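Notebook: hand-held gripper demos, insertion into the two-recess tray
Saturday, started 10:40
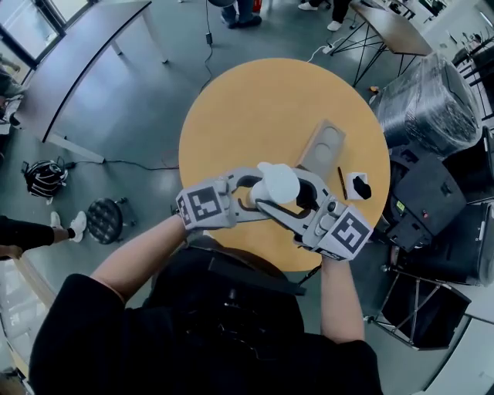
Gripper held two-handed over the round table, cylinder clamped crosswise. Marker blocks either side of the base.

Aim for the day was to find out whether the gap between recorded and replayed gripper pose comes from the markers or from us. Last week's opinion was "the markers". The markers have no way of answering back, so I wanted numbers.

Method, so that I can't misremember it later: same white cylinder throughout, same tray, tray turned to a fresh angle every ten demos. Operator seated, both hands on the gripper, pick up, lift, pause, place in a recess. Pose from the two fiducial blocks, solved separately and then jointly. Logging through Skekton, replay on the Tekon arm in the other room.

Collected 2,966 demos over the whole July run, this morning's included. Threw out anything where either block dropped out for more than half a second. Then capped the training set at 2,000, to match the set we used for the Zidano baseline. Second set, also 2,000, drawn from the same pool but with the pause after lifting trimmed away. They overlap a good deal, obviously. Don't let me put them on a slide as independent.

Results so far:

Joint solve is better than either block alone, as everyone predicted and no one had checked. Jitter mostly goes when the wrist turns, which is where a single block ends up nearly edge-on to the camera.

Trimming the pause made replay worse. I had expected the opposite and had already written the sentence saying so (deleted, 12:15). My guess is that the pause is where the policy learns what "holding it properly" looks like. Without it the arm sets off for the tray with great confidence and arrives beside it.

Of the demos in the first set, 1,044 have the cylinder gripped off centre by more than we'd allow the arm. So people are sloppier than the spec and still get it in the hole. The spec may need a word.

Two-handed grip: steadier on the approach, but the release is slower and shows a small tug sideways as the fingers open. It's in nearly every trace I looked at. Nnaji's filter smooths it out, and also smooths out the release, so filter off for now.

To do: rerun the trimmed set with half the pause left in. Reprint the calibration sheet. Rename the folder called final_final before it breeds.

Stopped 16:30, replay still going.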